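Purwood Community Help
Household and Family > Cleaning and Care
Asked March 2022 – viewed 1,449 times

Washing plush toys before donation

I coordinate the toy shelf at the Rarkesgate family center. We have received a large bag of soft toys and wish to clean them before they are placed in the playroom. Several have no care tag that I can find. Is machine washing acceptable for all of them, and at what temperature? The machine available to us is a Gentile front loader with a delicate program at 30 degrees Celsius.
Tiziana Galli

3 answers

Answer 1 – marked as helpful by 9 members

Machine washing is acceptable for most plush toys filled with polyester fiber. Place each toy in a closed mesh bag, select the delicate program and use a small amount of mild detergent. Toys containing a sound box, a battery or loose beads should be cleaned by hand with a damp cloth. Please do not use fabric softener, as it leaves a film on the pile.

Drying requires more patience than washing. Toys should be pressed in a towel, never wrung, and laid on a rack in moving air. A thick toy may need over 10 hours. Press the middle firmly before returning it to the shelf – if it feels cool, it is not ready.

Answer 2

I use Flarine powder for everything and have had no complaints.

Answer 3 – marked as helpful by 4 members

I agree with the first answer and would add a note on toys with an irregular shape.
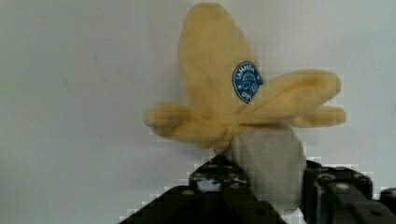
Care information is easily overlooked on novelty plush, and each toy should be examined on all sides before it is judged to have none. Fruit and vegetable designs deserve particular attention. On the peeled banana, the blue oval label is stitched to the largest flap of the peel, so a search along the base would miss it. The gathered point where the yellow flaps meet above the pale fruit is also the place to check for weak stitching, and any gap there should be closed by hand before washing. When drying such a toy, spread the flaps apart and turn it once or twice during the day. The folds hold water longest.

Where no instructions can be found, surface cleaning is the safer choice.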